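Home | Projects | Reports | People | Contact

Mạch teleoperation project: progress report to Stilard

Reporting period: December
Prepared by Duyên Từ, with notes from Quang Doãn and Krešimir Dervishi

Summary

We planned to record demonstrations for three desk tasks in this period. Two are finished and the third is under way. The total now stands at 570 accepted demonstrations. Spending is within the budget agreed in the fall, apart from one item listed under Costs.

Work done

The two-arm cell has been in daily use all month. Operators drive both arms by remote control, one hand controller for each arm, and the software from Isamex records joint positions, gripper commands and video for each run. Lợi Lâm and Tín Trịnh did most of the operating. Krešimir filled in on Tuesday afternoons and checked recordings the rest of the week.

The first task was stacking paper trays. The second was putting pens into a cup. Both were simple enough that a new operator could give usable demonstrations after 20 practice runs, so we have made that the standard warm-up for anyone new to the cell.

The third task is desk tidying. The operator works with a phone, a laptop, and a mouse on its pad, and brings them into a straight row. We chose it because it mixes sizes and weights, and because the laptop usually needs both arms while the phone needs only one. A run is accepted if the items end up in line, with clear space left on the rest of the table and the mouse still on the pad.
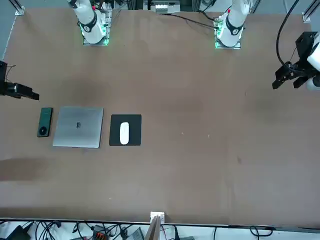
Problems

1. Flat objects. The two-finger grippers have trouble getting under a phone that is lying flat. Lợi's method is to push it against a closed finger of the other gripper and tip it up. It works, but it is slow, and Tín does it differently. We need to settle on one way before recording more, or the model will be trained on a mix of both.

2. Operator fatigue. Quality drops after 50 minutes of continuous driving. Rejected runs were mostly from the end of long sessions. Sessions are now capped at that length with a break after.

3. Controller lag. On six days there was a noticeable delay between hand controller and arm. Quang traced it to the network switch we share with the Flilov test bench. The cell now has its own switch and the lag has not come back. Recordings from those days have been set aside and are left out of the total above.

4. Labeling. Start and end points are still marked by hand. This takes longer than we allowed for in the plan. Krešimir has a script that finds the end of a run from gripper motion, but it misses cases where the operator pauses before letting go.

Costs

The new switch and its cabling were not in the original budget. We paid for them from the spare parts line. We have also ordered a second set of finger pads and expect the invoice next month. Operator hours are on plan.

Next period

Finish the desk tidying set, using a single agreed method for the phone. Start training on the first two tasks while recording continues. Quang will write up the operator guide, which so far exists as a shared notes file.

We would like Stilard's view on whether the fourth task, plugging in a charger, should stay in scope. Lợi tried it by remote control and found it hard without any sense of force in the controllers. Adding force feedback would mean new hardware. An answer before the next review would let us plan for it.

This site uses cookies to remember your settings. Accept | Decline

Contact the project office | © Mạch | Back to top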